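About Marchal

By Maëlys Masson
Updated December
14 shares | 2 comments

Marchal is a floor sanding and finishing firm. We work on old boards and parquet in houses, flats, schools and small halls, and we run evening classes for people who would like to do their own rooms. The workshop is open from 8.00 and the phone is answered until 17.30.

The firm was started by Clotilde Charpentier and Loïc Barbier, who had both been laying new floors for a larger contractor and kept being asked to cover up old ones. They took on a first job of their own, a dance hall with 400 square metres of worn pine, and did it over one summer with a hired drum sander and an edger. The hall is still a customer. We go back to it for a light buff and a fresh coat when the varnish wears thin by the doors.

Most of what we do is ordinary domestic work. A typical visit starts with lifting the carpet gripper and pulling staples, then punching nail heads below the surface. Loose boards are screwed down. Gaps are filled with slips of reclaimed timber where they are wide enough to take them, or with a mix of resin and sanding dust where they are not. After that we sand in three grades, vacuum between each, and finish with hardwax oil or water-based varnish. Oil is easier to patch later. Varnish needs less looking after but has to be sanded back when it goes.

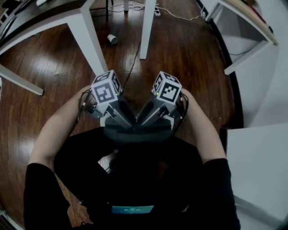
Kaan Dönmez wrote to us that he had been quoted for a full replacement before he rang, that his boards turned out to need sanding and two repairs, and that he would have liked to be warned how far the dust gets even with the extractor running. We have since added a page on dust to the letter that goes out with every quote, with advice on taping doors and emptying cupboards.

Our quotes are free and are given in writing after a visit. We do not quote from a phone call. The smallest job we take is a single room. The largest so far was the Pondar assembly rooms, 1,575 square metres over two floors, which we did in stages so that the building could stay in use.

Aurélien Lacroix runs the evening classes. They last 2 hours and cover choosing abrasives, handling the edger without leaving rings, and cutting in a finish along skirting. Tools are provided. Bring old shoes with clean soles and a dust mask that fits you properly.

We keep a stock of reclaimed pine and oak, sorted by width, and sell small amounts to people doing their own repairs. Please bring an offcut or a measurement of both width and thickness, as old boards vary a good deal from house to house. Collection is from the side gate, and parking there is for loading only.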